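Nov 18, 2021

Open house at Wullness, the teaching-lab supplier out past the Flutberg turnoff. I went because our school is being asked to spend $4,000 on bench kits for the senior chemistry room, and I wanted to see the stuff on a table before anyone signed for it.

The brochure promises "a complete bench, thoughtfully organized." Brisa Gallegos, who ran the morning group, said the phrase three times before we'd got our coats off. There were 30 of us, mostly teachers, and the coffee ran out early.

The station I cared about had a white plastic test tube rack and a pair of metal tongs lying beside it on a brown tabletop. I'll grant that the rack has more going on than our old ones. The holes come in more than one size, and there are pegs down one side for drying. Whether a Grade 11 class will hang anything on them is another matter. Ours use the sink.
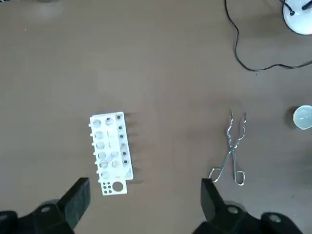 ## The tongs, and the price of them

I asked Rutilio Tlapale what grade of steel the tongs were. He said he'd get back to me. They're an ordinary crossed pair with looped handles, the same shape I've been buying from Maruyama for years, and I couldn't find a reason they should cost more in a Wullness box. Junpei Tsuchiya, from the college, figured you were paying for the foam insert.

The rack is the better item. White shows every stain, though, and our storeroom has a shelf of yellowed plastic to prove it. Brisa told us it had been through 700 wash cycles. I asked who did the washing and got a leaflet.
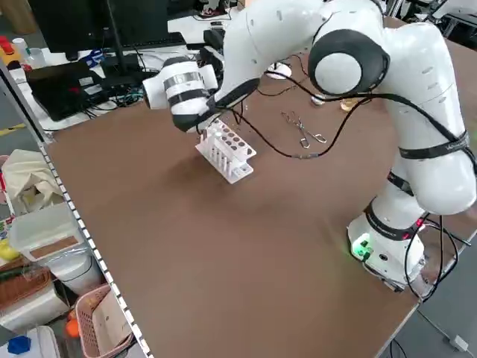

Replacement parts were the other sore point. If a student cracks the base you buy the whole rack again, and the minimum order is 50. We have one chem room. Mio Ishida suggested splitting an order with two other schools, and that could work if anybody has the cupboard space. We don't.

## What I took home

A tote bag, the leaflet and a quote good until March. The quote lists the Uleo tray as "recommended" on one page and "required" on the next, so I've written to ask which it is.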